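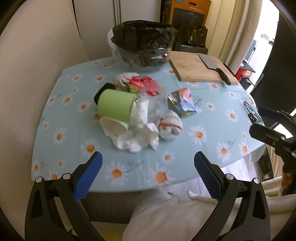
Panagiotis Makris says he stopped believing in task success rates the year he had to reproduce one. The policy had scored well on paper, he told us, and then somebody swapped the tablecloth. We hired him shortly after that conversation, and a fair amount of what Flalex does now comes out of the argument we had over it.

About Flalex

Flalex writes software for people who train and test manipulation policies. We do perception checks, episode review and the dull tooling that sits between a recording and a training run. We don't make hardware and we don't sell a model. If you want a general-purpose household brain, plenty of companies will take your call.

We are 14 people in Vukthorpe, most of us with a background in test engineering. It makes us poor company at product launches. When a customer sends us a video of a policy clearing a table, the first thing we ask for is the runs they left out.

What we make

Our main product is Prolix, a review tool for demonstration data. It lines up two grippers' recordings in time, flags tracking dropouts and marks stretches where the object being handled leaves view. Crumpled tissue, clear plastic bags and cups lying on their sides are where most perception stacks we have tested come apart, so Prolix lets you pull those episodes out and score them separately. Averages hide them very well.

It will not tell you whether your data is good. We have been asked to add a quality score 13 times by our own count, and each time we have said no. A single number would be quoted in slide decks within the week, and we couldn't defend it.

We also do planning audits. You give us a policy and a task, we give you back 45 trials with nothing trimmed, plus a written report. Some customers have not enjoyed the report. One asked whether we could leave out the failed grasps on thin plastic, as those were "not representative." They were almost a third of the trials.

What we don't know

We are not convinced that more demonstrations fix clutter. They may. Our own tests are small, and two of them disagree with each other -- Aliki Tzavaras, who ran the second, still thinks the first had a calibration fault. Both sets of logs are available if you write and ask.

We are also unsure about two-handed sorting as a benchmark. It looks hard and it films nicely. Whether it predicts anything about other tasks is a question we would like someone to pay for.

Working with us

Graça Neves handles audits. Sivaprasad Palaniappan looks after Prolix and reads every bug report, including the rude ones. Please send raw logs with your first message.

Recent from Flalex

Prolix release notes: time sync across two grippers
Why we reran the clear bag trials
Reading a success rate: what to ask for
August 20, 2026: Open session on episode review, Vukthorpe
Jobs: test engineer, perception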